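Home Skills Evening Course
Session 5: Folding Pants on the Bed (handout)
Notes by Doina Dumitrescu

Welcome back! Tonight is my favorite session of the whole course, and yes, I know I said that about fitted sheets. Bring one pair of pants with an elastic waist. Sweatpants are perfect. Fleece is even better, as it forgives almost everything and holds a fold without any ironing.

Why the bed?

Most of us don't own a table big enough for a long pair of pants, and the floor is hard on the knees. A made bed is wide and flat, and it has just enough grip that the fabric doesn't slide off while you work. Pull the sheet tight first. Wrinkles in the sheet end up as wrinkles in the legs! Push blankets toward the head end and leave yourself the middle.

A word on color. Black on a pale sheet is lovely to learn with: you see the outline of the garment right away, and a crooked leg shows up from across the room. What you can't see so well is the seams, so find those with your fingers.

The waistband

Elastic wants to pull itself into a bunch, and this is where most folds go wrong. Take hold of the band at both sides, stretch it gently, lay it down and let go slowly. It will gather again a little. Fine! You are only asking it to lie level, front on top of back, with the opening closed.

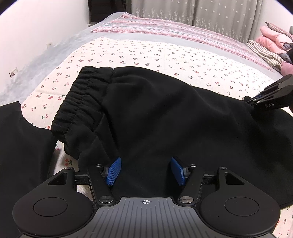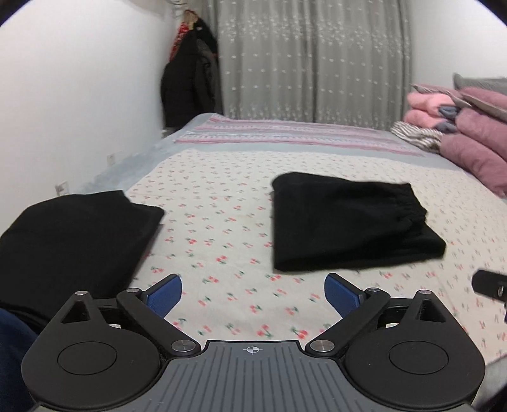
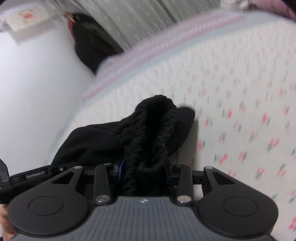

Page last changed: Wed 8 June

The cherry print sheet in the first two pictures makes me happy every time I look at it. Check the waistband in the first one, gathered tight and standing up in the center so that you look at an open band. Compare it with the pants at center-right in the second, folded, with the band running along one side. Put your own pair next to both and ask yourself which it looks more like.

The fold, step by step

1. Lay the pants face up, legs straight, and smooth from the waist down to the hems with a flat hand.
2. Bring one leg over the other. Match the hems first, then the inside seams. The crotch will stick out in a small point; tuck it in so you have a straight edge.
3. Fold the hems up to just short of the waistband.
4. Fold once more, or in thirds if your drawer is shallow. (Menaka Bepari folds in thirds and then rolls. Try it, it's great for suitcases.)
5. Leave the waistband on the outside where you can find it.

If the stack leans, the thick end is always on the same side. Turn every second pair around.

Where to put the finished ones

Keep folded things on one side of the bed and everything bulky on the other. Quilts and puffy jackets take up far more room than you expect, so pile them at the edge before you start and build your stack of pants well clear of them.

Practice for next time

Fold five pairs at home, any fabric. Then unfold the worst one and do it again. Write down which step gave you trouble and we'll begin there. Lụa Kiều has offered to show us her way with lined pants, and I can't wait.

Related handouts
Session 3: Sorting before you wash
Session 4: Fitted sheets, two ways
Session 6: Quilts and puffy jackets
Packing for a week in August (Yogesh Shakya)

Questions: ask Doina at the Planden front desk | © Planden Evening Courses | Back to top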